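Filed under: Heating & Cooling / DIY Maintenance
65 shares - 5 comments

Cleaning the filters on your split system before the hot weather

Quick one, because it's nearly December and the phone's already going. If you've got a wall-mounted split system and it hasn't been touched since last summer, do this first. Then ring someone if it's still not cooling.

What you need: vacuum with a brush head, a tub of lukewarm water, drop of dish soap, old towel. Step stool if you're short. Torch is handy.

1. Turn it off. Remote first, then the isolator switch or the breaker at the board. Not just the remote.

2. Lift the front panel. Fingers under both sides, pull towards you and up till it clicks and stays. If it won't stay, get someone to hold it. Don't force it - the little plastic hinges snap and on the older Didley units you can't buy them seperately any more.

3. Slide the filters out. Usually two, side by side. Push up slightly, then down and out. Note which is left and which is right.

4. Vacuum the dusty side. Outside or over the laundry floor, your choice.

5. Wash. Soak ten minutes, swish, rinse from the back so the dirt goes out the way it came in. No hot water, it warps the mesh. No scrubbing brush either.

6. Dry in the shade. Properly dry. Flat on a towel, couple of hours. Putting them back damp is how you get that wet sock smell.

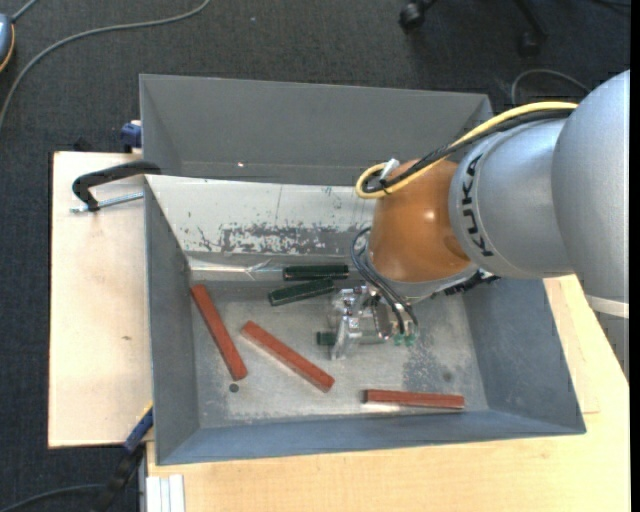

How often should I be doing the filters?
Every month while the system's running most days, every three months otherwise. More if you've got a dog, or you're on a dirt road out past Riltport.

7. While the filters are drying, shine the torch on the fins behind. Light grey fluff - soft brush, up and down only, never across. Black spots or slime, leave it alone, that's a proper coil clean and it needs chemicals and a bag under the unit.

8. Go outside and check the condenser. Pull leaves and cobwebs off the grille, cut back anything growing against it. Gentle hose is fine with the power off. Pressure washer is not, it flattens the fins and then your stuck with it.

9. Filters back in, panel down, press till both sides click. Power on. Some units have a filter light you need to reset - hold the button on the unit for 5 seconds, check your manual.

10. Run it on cool, 24 degrees, quarter of an hour. Air should feel properly cold at the vent.

Still warm? Could be low gas, could be the fan, could be the outdoor board. None of that is a home job. You need a licensed tech for anything to do with refrigerant.

Last thing - the drain hose. Find where it comes out, make sure the end isn't sitting in mud or a pot plant. Blocked drain means water down your wall.

Fiifi Amoah
Updated 12/10/22

Tags: split systems, filters, summer prep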